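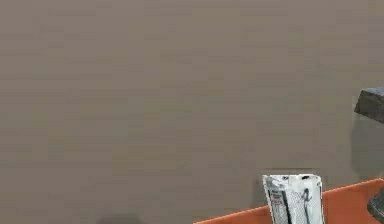 Start with the bags, one integrator wrote back when Trendora asked which gripper it should test first, and leave the boxes for later. Any two fingers can pick up a box. A pouch folds, slides, or turns sideways as it comes up, and the arm carries on as if it had a good hold.

Trendora took the advice. The company packs small mail orders out of a building in Larkwood, and much of what it ships comes in thin white sleeves and pouches. In November it began comparing four grippers in simulation, with plans to bring the best two onto a real arm.

The simulated setup is simple. A package stands in an orange bin, the fingers come in, and the controller has to close on it without catching the rim. Each gripper got 2,000 tries, with the package turned and shifted a little each time.

The Galthorpe, a plain parallel gripper with blocky fingers, did better than the team expected. Most of its misses came when the package stood close to the bin wall and one finger had no room to get behind it. Opening the fingers wider helped in the middle of the bin and made things worse near the edges.

The Escobar has softer pads and a slower close. It dropped fewer packages but took longer on every pick, roughly 22 percent longer across the full run. For a line that runs two shifts, that is a lot of time.

The other two were dropped early. One was a suction cup that lost its seal on wrinkled plastic. The other was a three-finger hand that was too wide for the bin.

The camera view turned out to matter as much as the fingers. With the camera mounted at the wrist, the fingers sat at the side of the picture and the bin rim was easy to lose. A second camera above the bin fixed most of that - at the cost of another cable and another calibration.

Simulated plastic does not crease the way real plastic does, and the team expects its numbers to fall on the real arm. The Galthorpe goes on first.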